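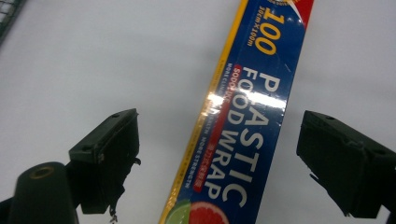
你那个面团今天又醒过头了吧，Rimantas一大早就发消息来，连早安都没有。我还在刷牙，嘴里全是泡沫，单手回了她一个“嗯”。她马上又来一条：夏天做酸面包的人都得认命，要么半夜起来，要么放冰箱，你两样都不肯，那就只能吃饼。

好吧，她说得对。

2023年8月5日，热得不像话。我住顶楼，太阳从早上六点多就开始晒屋顶，厨房到九点已经没法待人了。昨晚睡前我看了一眼温度计，33度，室内！当时心里就咯噔一下，可是面已经揉好了，总不能倒掉，就想着放在窗台边上，夜里会凉一点。结果夜里一丝风都没有。早上掀开一看，面团塌成一滩，表面全是大泡，闻着一股酸奶加啤酒的味道，手指戳下去，它连回弹的意思都没有，就那么懒懒地陷着。

我养这罐酵种是从二月开始的。那时候Tillville还在下雪，我每天下班回来第一件事就是去看它长了没有，长得慢得要命，喂一次面粉要等大半天才冒几个泡。我还用旧毛衣把罐子裹起来，放在暖气片旁边，跟孵蛋一样。当时写日记天天抱怨太冷，翻回去看，有一页整页都在骂天气，骂暖气，骂面粉太凉。现在倒好，反过来骂热。我妈要是看到肯定会说，你这个人啊，给你什么天气你都不满意。

酵种的名字叫Kitum，是Aníbal起的。我问过他什么意思，他说没什么意思，就是听着像一个脾气不好的小动物。后来真的越叫越像。它高兴的时候能把盖子顶起来，不高兴了就沉在罐底，上面浮一层灰灰的水，一副谁也别理我的样子。上个月我出门两天没喂，回来它就给我脸色看，连着喂了好几顿才缓过来。

说回今天早上那滩东西。我站在厨房里想了半天，要不要硬着头皮塑形进烤箱。以前试过一次，烤出来扁扁的一块，皮硬得能敲门，里面又黏牙，切片的时候刀都粘住了。我吃了整整一个星期，烤了蘸汤，煎了夹蛋，最后一点实在吃不动，打成面包糠裹了茄子。这次我学乖了，直接倒进抹了油的烤盘，手指沾橄榄油，啪啪啪按一堆坑，撒盐，撒迷迭香，再把冰箱里剩下的小番茄对半切了按进去，就当它本来就是要做佛卡夏的！

烤箱一开，厨房简直是地狱。我把门关上，躲到卧室里对着电扇坐着，隔一会儿跑过去看一眼，看完再跑回来。T恤湿透了两件。不过味道是真的香啊，迷迭香加上番茄烤焦的那个甜味，从门缝里一直钻进来。我本来想等凉透了再切，书上都这么写，可是哪里等得了，烫着手就撕了一角，边上那圈脆的最好吃，咔嚓咔嚓的。里面的洞大大小小，比我正经做的那些好看多了。气人不气人？

拍了照片发给Rimantas，她回了一个很长的“哦——”，然后说：所以你以后就故意醒过头好了。接着又说，你分我一半，我拿黄瓜跟你换。她在Carvalho那边有一小块菜地，今年黄瓜疯长，见人就塞，我冰箱下层已经全是她的黄瓜了。我说不要黄瓜，要就要番茄。她说番茄还青着呢，你等着吧。

中午我就用黄瓜拍了一盘，放蒜、醋、一点点糖，还有辣油。配佛卡夏吃其实有点怪，中不中西不西的，但是天热，吃酸的舒服，怪就怪吧。吃完洗碗，水龙头里出来的冷水都是温的。然后瘫在地板上睡了一觉，木地板凉快，就是硌得慌，醒来半边脸都是印子。

下午三四点的时候Aníbal过来了，带着他新买的面粉，说是Flutum那家磨坊的，石磨，颜色发灰，里面能看见麸皮的小点点。他一进门就抽鼻子，说你烤东西了，这种天气你居然开烤箱，你疯了。然后一个人吃掉了快四分之一，还站着吃的，渣掉了一地。吃完他很严肃地跟我说，盐少了。我说你吃之前怎么不说。他说吃之前怎么知道。

我们坐在阳台那点阴影里讲了很久的面包。他的理论是夏天酵种要减量，平时放两成，现在放半成就够，水也用冰水，揉的时候盆底下再垫一袋冰。我觉得这也太麻烦了，揉个面跟做手术似的。他说那你就别做，去店里买嘛。我说店里那个面包你又不是没吃过，软塌塌的，跟棉花一样，放一个星期都不坏，想想就可怕。他又说也可以试试老面法，他外婆以前就是每次留一块面团，下次掺进去，根本不看什么时间表，面好了就是好了，没好就再等等，去喂鸡，去晾衣服，回来再看。他讲到外婆的时候语气就软下来了，说她烤的玉米面包外面裂得像干掉的河床，切开来热气扑一脸，他小时候能一个人吃掉半个，吃完肚子胀得躺在院子里哼哼，外婆就在旁边骂他，一边骂一边给他揉肚子。

我听着听着就想起我爷爷蒸的馒头。也是老面，也是不看时间。他把面盆放在炕头，盖一床小被子，我小时候老去掀那个被子偷看，被他拍手背。他发好了面要闻，凑得特别近，鼻尖上沾一点白，闻完了说，碱还差一点。然后捏一小撮碱面化在水里，揉进去，再闻。我到现在也学不会闻这个。我做馒头都是用干酵母的，省事，可是吃起来总差一口气，少了那种嚼着嚼着冒上来的甜。我跟Aníbal讲这个，他问碱是什么，我用手机查给他看，他念了好几遍都念不对，两个人笑得不行。

然后就有了一个主意，不知道是不是热昏头了：拿Kitum来蒸馒头！蒸锅总比烤箱凉快一点吧（写到这里想想，好像也没有凉快多少）。Aníbal说他从来没有见过白的、没有皮的面包，觉得很不可思议，问我那脆的部分在哪里。我说没有脆的部分。他沉默了一会儿，说那外面有什么。我说外面也是馒头。他那个表情我可以笑一年。

面是傍晚和的，用的冰水，酵种也真的减量了，这次听他的话。新面粉我掺了一点进去，揉出来颜色发暗，手感比白面粗，但是有一股很好闻的味道，像晒过的干草。揉到一半我胳膊就酸了，换他来，他力气大，可是姿势完全不对，整个人压在面团上，台面都在晃。我在旁边喊，用手掌根，往前推，再折回来！他说知道了知道了，还是那样压。算了，面团也没提意见。

他走的时候天还亮着，临出门又拿了一块佛卡夏，用餐巾纸包着塞进包里，说是路上吃。我敢打赌他下楼梯的时候就吃完了。

晚上我给妈打了电话，问爷爷当年放多少碱。她说哪有什么数，他自己也说不清，就是捏一撮。我说一撮是多少，她说就是一撮呀，你这孩子。然后她讲起有一年过年，爷爷碱放多了，蒸出来一锅黄馒头，全家人都不敢说，闷头吃，最后是爷爷自己咬了一口先笑了。我居然一点印象都没有，妈说你那时候才5岁，就顾着抢馒头上面那颗红枣了。抢红枣我倒是记得，还记得枣核差点把牙硌掉。

挂了电话又去看面，涨了大约一倍，圆鼓鼓的，盆边上能看到细细的气孔，比早上那滩精神多了。我决定不再拖，今晚就把面团塞进冰箱，Rimantas说的两样里，我总算肯做一样了。腾地方花了好半天，黄瓜太多，最后把黄瓜全部搬到门上那几格里，鸡蛋挪到上面，一盒吃剩的米饭拿出来，顺便炒了当夜宵，加了点火腿丁，又热出一身汗。

刚才洗了今天的第三个澡。外面终于有一点点风，窗帘动了两下又停了。楼下不知道谁家在看球，隔一会儿就嚎一嗓子。Kitum也喂过了，只给了一小口，让它在冰箱里慢慢吃。明天早上起来先整形，二发，然后上锅，蒸好了给Rimantas送几个过去，她要是再塞黄瓜给我，我就装作没看见，放下馒头就跑。

对了，明天要记得买碱面，还有红枣。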